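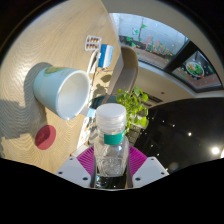

Clear bottle with green neck band, and blue cup, break room table.

Break Room Users' Meeting
Minutes, July 2025
Present: Aren, Masteck and Boros offices. Apologies: Binis.

1. Minutes of the last meeting
Agreed with one change. The room number in item 4 should read 323.

2. Tables
Cups, bottles and papers are still being left on the wooden tables overnight. Agreed that each office clears its own things by the end of the day. Unmarked cups go on the shelf by the sink and are kept for 3 weeks. Clear plastic bottles go in the recycling with their caps on.

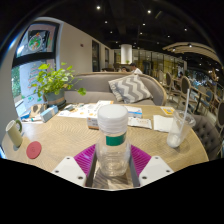
Boros asked that printed papers be taken back to the desk they came from. Masteck would like a tray for them by the door. Agreed, up to $98.

3. Coasters
More to be bought from the same fund. Aren to order.

4. Kitchen fund
Balance is $600. No change to the monthly payment.

5. Any other business
Binis sent a note asking for a second dish rack. Held over.

Next meeting in October, same room.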